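Tirnovdale rewrites its sign rules, and this time it has defined "letter"

Tirnovdale's new sign ordinance takes effect in August, after a town meeting that began at 7 p.m. and was still discussing the word "affixed" at a quarter to eleven. The final version passed five to two. It runs to 45 pages, up from six, and replaces a rulebook that had been in force long enough to contain a section on hitching posts.

The hitching post section has been kept. Council member Riet Brouwer asked whether anyone knew what it was for, and when the answer was slow in coming she moved that it be left alone.

At the center of the new rules is the temporary sign, a category that used to cover anything a shopkeeper put up and meant to take down. Under the old ordinance a temporary sign needed no permit and had no time limit, and Main Street had come to rely on this. The banner over the former Peeters furniture store has announced a closing sale for nine years. The store closed in the fourth of them. A tenant has since moved in upstairs and is said to like the shade.

From August, a temporary sign may stay up for 45 days, after which it must either come down or become a permanent sign, with a permit, a drawing, and a fee. Removing a sign and putting it back the next morning does not restart the clock. An earlier draft did allow this, and the town's sign officer, Jasper Van Rooij, told the meeting that he had received three phone calls within a day of posting it, all of them asking very precisely what was meant by "morning."

Van Rooij is also the author of the survey that got the whole thing moving. Over the winter he walked every commercial street in town with a clipboard and recorded 959 signs, of which he judged most to be out of compliance with something. He was careful to say that this was not entirely the fault of the sign owners. The old ordinance required signs to be "seemly" and, two pages later, "visible from a horse."

The survey sorts signs by how they are made, and the fastest growing group is what it calls individual applied letters. These are the loose ones: vinyl, cardboard, felt, cork, foam, anything that comes out of a packet and gets stuck, pinned, or clipped to something else. They are cheap, they are cheerful, and until now the town had no opinion about them at all, mostly for the reason that the old rules describe a sign as "a board."

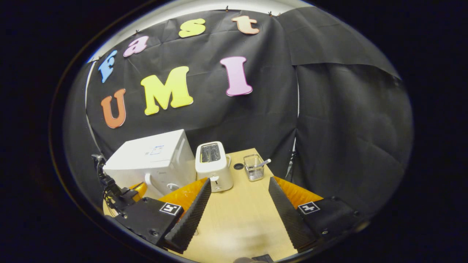
Foam letters pinned to a black cloth backdrop behind a light wooden tabletop.

A letter on its own is not a board. Several merchants had worked this out. One bakery on Main Street has for some time spelled out its daily bread in cardboard letters directly on the inside of the glass, and when it was cited last spring it argued that it had no sign, only an alphabet. The citation was withdrawn.

The new ordinance closes this gap with a definition that took up most of the evening. A letter is now "any character, numeral, or mark, of whatever material, displayed so as to be read," and two or more letters within arm's reach of each other are a sign. Annelies Claeys, who runs the yarn shop Kaltadum and had brought a folder, wanted to know whose arm. The answer, following a ten-minute recess, is 30 inches.

Claeys had other questions. Would a single letter count? It would not. What about an exclamation point? It would, as a mark, if it stood near a letter. What about two exclamation points and no letters? Here the council asked to come back to her, and it did not come back to her.

She was among the organizers of the petition against the first draft, which would have limited window lettering to two colors, one of them "a neutral." That clause drew more mail than anything the town has proposed since it tried to move the Christmas tree. The petition closed with 2,000 signatures, a number the clerk's office accepted with the remark that it was impressive for a town where the last election had needed a second afternoon to find enough poll workers. The color limit was struck. Letters in Tirnovdale may be any color their owners like, and each may be different from its neighbor.

The neutral survives in one place. Lettering on the town hall itself must be black, cream, or "the gray," a shade everybody at the meeting seemed to recognize.

Then there was the matter of straightness. The first draft asked for text to run "level and in a straight line," a phrase lifted from another town's rules, where it had apparently done no harm. In Tirnovdale it would have outlawed the arched name over the movie theater, the arched name over the barbershop, the sloping name over the hardware store (the building has settled), and the one on the old rail depot that goes up in the middle for no known reason. Van Rooij admitted that he had noticed this only after the draft went out, when the theater sent him a photograph of itself and nothing else.

The straight-line rule is gone too. So is the ban on mixing capital and small letters, which had been slipped in near the back by a consultant and defended by no one. "I think he just didn't like it," said Brouwer.

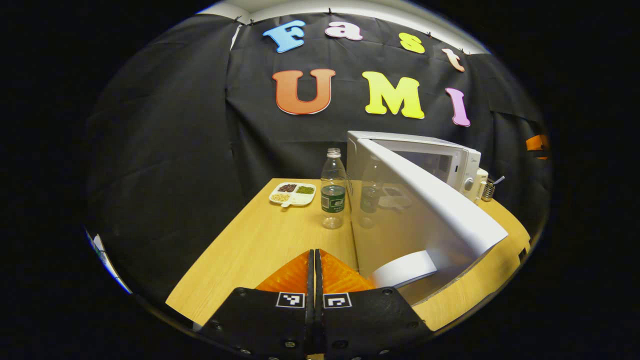

What the council did hold on to was the money. A permit for a permanent sign will cost $45, payable once. The penalty for ignoring three notices in a row is $1,000, which one speaker pointed out was more than the total value of his sign, his window, and possibly his truck. Van Rooij replied that he had never yet had to send a third notice. The speaker asked how many second notices he had sent. Van Rooij said he would rather talk about the hardship waiver.

The waiver lets a business put off the fee for a year if paying it would cause "material difficulty." It also covers anyone whose sign was up before the present owner was born, a provision added late and understood by all present to be for Hilde Smits, 81, whose shoe repair sign predates her by some margin and whose views on the subject had been made known to the council in advance, in person, in the parking lot.

Smits did not speak at the meeting. She sat in the second row with her coat on. When the grandfathering clause was read out she nodded once and left, and the vote was held shortly after.

Safety got eleven minutes. The county wants anything hung above a sidewalk to be fastened at no fewer than two points, and the town has gone along with that. For lettering attached to cloth, which is popular at the summer market, the rule is softer: the cloth has to be secured along its top edge, and the letters have to stay on "in ordinary wind." Ordinary wind is not defined. Njål Blomqvist, who sells smoked fish at the market and lost the H from his stall last July, said he had his own definition and offered to share it. The chair thanked him and moved on. His stall traded for the rest of that season as Smoked Fis, and he reports that sales held up.

Market stalls in general come out of this fairly well. They are exempt from permits as long as their lettering goes home with them at closing time, and they may use as much of it as they can fit. Church signs are exempt. Yard sale signs are exempt for a weekend, though the ordinance now insists that they carry the date, in order to settle which weekend. Lost cat posters are exempt until the cat is found. A proposal to require notice of the finding was laughed at, then discussed, then tabled.

Not exempt is the big painted advertisement on the side of the Grirow warehouse, which urges passing traffic to try a brand of soap no longer made. Grirow says it likes the wall the way it is. The town says it likes it too, but that the thing is a sign under any reading, that it has been up well past 45 days, and that somebody will have to file a drawing. The warehouse manager has asked whether a drawing of a painting of a bar of soap needs to be to scale. It does.

The two votes against came from opposite directions. One member thought the rules went too far. The other had wanted to keep "seemly," and read out a short statement on its behalf.

Copies of the ordinance are available at the clerk's counter until 4:30 p.m. and on the town website, where the file is currently sideways. Van Rooij will hold open hours through August in the basement meeting room for anyone who wants to bring in a sign, or a picture of a sign, and be told what it is. He asks that people come to the side entrance. The notice on the front door pointing there was found to be out of compliance and has been taken down.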